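**Notebook, Skirkel line, automation trial – January, entry begun 7:40**

Present: R. Palomino (line planning), B. Krasniqi (cell maintenance). Copy to the shift leads at Sirnard.

The purpose of this entry is to record the state of the Puma cell before the change in staffing takes effect, and to list the points still open with the packing crew.

The simulated layout was loaded from the Zuvatero package and reviewed before any work on the floor. The order under study consists of 867 parts. At present these are placed by hand by three people, who rotate between placing, checking and labeling. Under the plan, placing passes to the cell. One person will remain at the station for checking and labeling, and two will move to incoming goods.

Krasniqi went over the gripper approach in the model. The outlines on the work surface are drawn in a pale shade on dark gray, and he asked that the same contrast be kept when the real surface is marked. Operators will use those outlines to judge placement by eye.
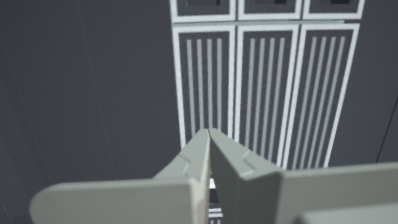
*Fig. 1. Simulated view over the gripper. Three tall outlined panels, four stripes in each; second row partly visible at top.*

Palomino raised the matter of the rotation. The crew has relied on it for relief from standing work, and a single post at the cell would remove it. It was agreed that the checking post will change hands at every break, and that everyone now on the line will be trained for it – including the two who move to incoming goods. Pay grades are unchanged during the trial.

A second point concerns stoppages. The draft procedure sends every stop to maintenance. Krasniqi considers this unworkable on the late shift and proposes that operators be authorized to clear simple faults and restart. Training sheet to be written by him. Palomino will confirm the authorization with the safety office first.

Target for acceptance is 94 percent of parts placed without intervention, over a run of 3000. No run has been started.

Open:

- Wording of the restart authorization (RP)
- Marking of the real surface, same contrast as model (BK)
- Break schedule for the checking post, to be posted at the station
- Stool height at the post. Two requests received, no answer given yet

Entry closed 11:15. BK to continue on the next page with the fault list.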